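Subject: Re: [hoops-talk] Bondarchuk for the bench job, and the "new offence"
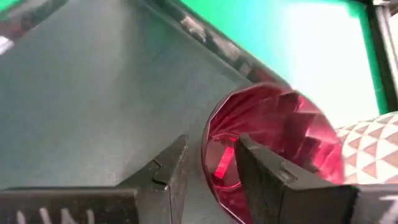
Paraskevi, I read your message twice and I'm still not convinced. I'll quote the bit I'm answering so people can skip the rest.

Paraskevi Nikolaidis wrote:
> I think everyone is underrating what Bondarchuk has done at Forwood.
> They put up 114 in the semi and that was with Kanokwan Bunnag in
> foul trouble from the second quarter. Nobody in our conference plays
> that fast. If we hire Bondarchuk now we get the system and the
> recruits that come with it, and we stop watching 54-50 games in July
> in front of people's parents. I'd also say the defence is better
> than it looks. They give up points because there are more
> possessions, that's just math.
>
> Athina K. already said she'd come back for another season if we
> played that way.

OK. The 114. I was at that game, up in the corner by the scoreboard, and it went to double overtime. Take off the extra periods and you've got a good score, a very good score even, but you don't have a revolution. The other side was also missing its starting centre, and its backup picked up a fourth foul before the half. Anybody with a decent point guard scores on that team.

Which brings me to Bunnag. You mention her as if the foul trouble makes the result more impressive, and I'd read it the other way. Forwood settled down when she sat. They ran ordinary half-court sets through the high post for most of the third and that's when they made up the ground. Go back and watch it if you've still got the stream. The fast stuff gave them open threes, sure, and it also gave them a pile of turnovers and a coach yelling at everybody to get back.

On defence, I'm willing to be shown the numbers per possession. I've asked for them on this list before and what I got was a highlight clip. Until someone posts them I'll go by what I saw, which was a lot of uncontested layups.

The recruits are the part I believe least. Who are they? Evdokia Konstantinidis gets mentioned every time this comes up, and as far as I know she has said nothing to anybody about moving. Players that age tell people what they want to hear in a parking lot after a game. I don't blame them for it, but I wouldn't pick a coach on it either.

I'd love to have Karagiannis back. She was our best rebounder by a distance and we've been soft on the glass ever since. But she said she'd come back two years ago too, if we got the new floor, and we got the new floor.

And the 54-50 game, since you bring it up – we won that one. It was ugly, it was a summer league game in a gym with no air conditioning, and half the roster was at the cottage. I don't see what it tells us about the regular season. We drew 890 for the home opener playing the same slow, boring basketball, so somebody must like it.

What bothers me more is how fast this is going. The Treto people want a name before training camp because they want something to print on the season tickets. Fine, that's their job. Ours is to ask whether this coach can get a stop with a minute left, and Bondarchuk's record in close games at Forwood was not good. I don't remember a single one where they were ahead late and looked comfortable. The win over Flovuneo maybe, and that took a missed free throw.

If there's an interview I'd like somebody to ask about those endings, and about what happens to our two older bigs, who are not going to run the floor for 40 minutes no matter how nicely they're asked. If the answers are good I'll say so here. I was wrong about the zone last year and I admitted that, eventually.

Is anyone driving to the exhibition game? I have room for three if you don't mind a hockey bag on your lap.

Athina Stamatopoulos

Back to top | Contact the list owner | Messages are copyright of their authors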